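Capítulo 5
Puesta a punto de una celda de dos brazos

Quien llega por primera vez a la celda de Prilport suele preguntar por el software. El software goza de buena salud; lo que da guerra son los tornillos. Este capítulo trata de ellos, de los cables y de los dedos de las pinzas, asuntos poco lucidos que ocupan 40 minutos de cada turno.

Empezaremos por la holgura. Con los brazos en reposo, se abre y se cierra cada pinza 5 veces y se anota si las puntas vuelven al mismo sitio.
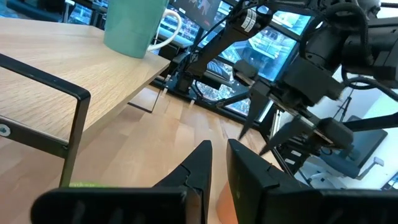
El manual Jativeo recomienda repetir la prueba cada 70 horas de uso. En Breteo la hacían cuando algo se caía al suelo, método que también avisa, aunque tarde.

Después viene el cableado. Un mazo demasiado corto tira de la muñeca; uno demasiado largo se engancha con todo lo que encuentra. Se revisa en los extremos del recorrido y a velocidad reducida.

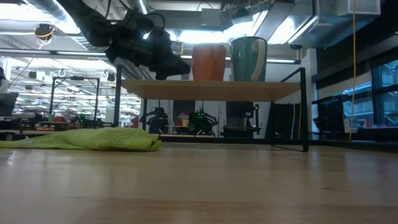

La altura de aproximación se ajusta al final, con la holgura ya corregida. Invertir el orden obliga a repetirlo todo, ejercicio que el apartado 5.2 propone a los escépticos.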